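Gemlow Switches School Lunches to Reusable Trays

Schools in Gemlow will stop using throwaway lunch trays in September, the district said in a notice to families. All four elementary schools and the middle school on Terna Road are included. The high school will follow after its kitchen gets a new dishwasher.

The district has ordered 1000 reusable plastic trays from Mollah, a kitchen supply company that already sells it pans and serving carts. The first 300 were delivered last month and are being stored at the Terna Road building.

Gemlow has used foam trays for 15 years. They were cheap to buy, but trash pickup costs have gone up twice since last fall, and the county landfill now charges extra for foam. The district expects to pay for the new trays out of what it saves on hauling.

Students will scrape their leftovers into a bin and stack their trays at a window by the kitchen door. Lunch periods will stay the same length. Each kitchen will add one two-hour shift in the afternoon for washing, and those jobs are posted on the district website.

A trial was held in the spring at Zandutico Elementary, where 194 students ate from reusable trays for six weeks. Kitchen staff there reported few broken trays. The main complaint was noise at the stacking window, and rubber mats have been put down on the counters.

Lunch prices will not change this year. Families who pack a lunch from home do not need to do anything, though students may take a tray if they want one. 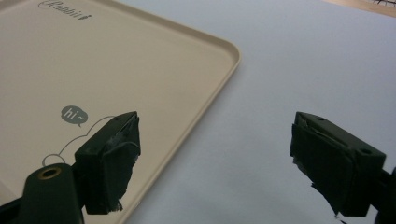 Leftover foam trays will be used up at the high school. The September lunch menu will be posted a week before classes start, and paper copies will be available at each school office.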